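Looking after paintings, prints and drawings at home

11 February 2023

I've had a few emails since the last page went up, mostly from people who've inherited a picture or bought one at a student show and now don't know what to do with it. So I've put my hanging and cleaning tips in one spot. I paint a bit myself (abstracts, badly) and my walls are full, so I've made most of these mistakes already.

Dusting first. Use a soft, dry brush, the wide sort sold for watercolour washes, and work from the top down with the canvas leaning slightly forward. If you can see any flaking, stop and leave it alone. No damp cloths, no bread, no half potato. My aunt swore by the potato and her harbour scene has a cloudy patch in the sky to this day.

Keep that brush for pictures only. I've got a second one for shelves and gadgets, and I put a stripe of red nail polish on the handle so I don't mix them up.

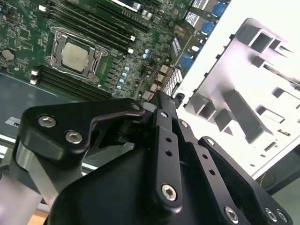
Green motherboard, processor in its socket and the memory slots empty.

Now, hanging. Two hooks are better than one, even for a small frame, and the picture won't go crooked every time someone shuts the front door. Cut a paper template the size of the frame, tape it up and live with it for a day or two. I like the middle of most pictures at 105 cm from the floor in the reading corner, where everybody's sitting down, and a good bit higher in the hall.

Weigh the thing before you buy hooks! I stand on the bathroom scales with it and without it. My big Valentina Godoy screenprint is only 70 cm wide but the old glass made it a monster, and it came off the wall in May and took a lamp with it. It's in acrylic now, much lighter, though you do need to be gentle when you wipe it or it'll scratch.

Stick felt dots on the bottom corners of the frame. They stop the grey scuff marks and let a little air in behind. If it's an outside wall, go for thicker bumpers – our place in Trurside gets clammy in winter and I found mould on the back of a pastel I really loved.

For works on paper, ask your framer for an acid-free mat and backing. Lorna Quiambao did mine at Plallberg and talked me out of the cheap board, and I'm glad she did. The one drawing I'd framed on the cheap has a brown line the whole way round. 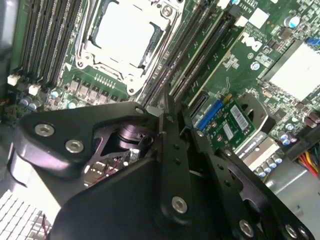

Black gripper and the open workstation, green board behind.

A few odds and ends:

Turn your sketchbooks flat if the shelf isn't full. Mine all leaned, and the spines went.

Store loose prints in a flat box with glassine between the sheets. Rolling is fine for the trip home and not much else.

Keep pencil on the back of paper works, never biro. Title, artist, the year if you know it.

Charcoal and pastel should never touch the glass, so ask for a spacer.

Swap things around. I rotate the brightest colours out of the sunny room every few months, and it's lovely getting an old favourite back.

Next time I'll get on to cleaning brushes, which I've been putting off along with the brushes.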